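Teaching a planner to let go

I have been meaning to write this one up since the spring, and I keep putting it off because the subject is a little embarrassing. I spent most of my evenings for weeks on the question of when a planner should stop planning. My wife has heard all of it twice, so now it's your turn!

Some background for the new folks. Barta is the motion planner I started writing as a side project, and Jenari is the layer on top that decides what the arm ought to be doing in the first place. For rigid things like mugs and spice jars, the two of them get along fine. Jenari asks for a path, Barta finds one, and off we go.

Cloth is another story. Barta treats whatever is in the fingers as a fixed shape, and a dishcloth has no fixed shape. My first fix was to wrap the held cloth in one big collision box, generous on every side, which meant that over a crowded counter the planner saw trouble everywhere. Out of 61 logged runs, 40 ended with Barta giving up before the arm had moved at all. The bottles were very safe, I'll say that for it.

Ro-un Sung, who reads my code more patiently than I write it, suggested splitting the box in two — a small stiff one right at the fingers and a tall soft one hanging below. Touching the soft one costs a little, touching the stiff one is forbidden. So a hem can pass over a plate and the planner grumbles and carries on.

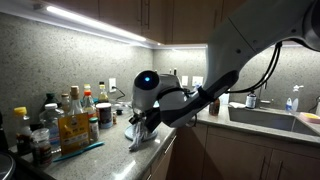

What changed in the code

Less than you'd think. The soft volume is a single extra term in the cost function, with its weight in the config file where I can fiddle with it. The longer job was getting the height of that volume from the depth data, and I'm still not in love with my answer. I take the lowest point under the gripper that moves along with it and pad it by 6 centimeters. Xiomara Halvorsen thinks the padding should depend on speed, and she is probably right (she usually is, and she's very nice about it).

I also threw out the old replanning timer. Barta now replans when the cloth estimate shifts by enough to matter, and the logs are so much easier to read that I wish I had done it first. If you're on the old config, delete the timer line or the loader will complain at you.

Speed-dependent padding is next, hopefully by October, and after that I'd like to get back to folding.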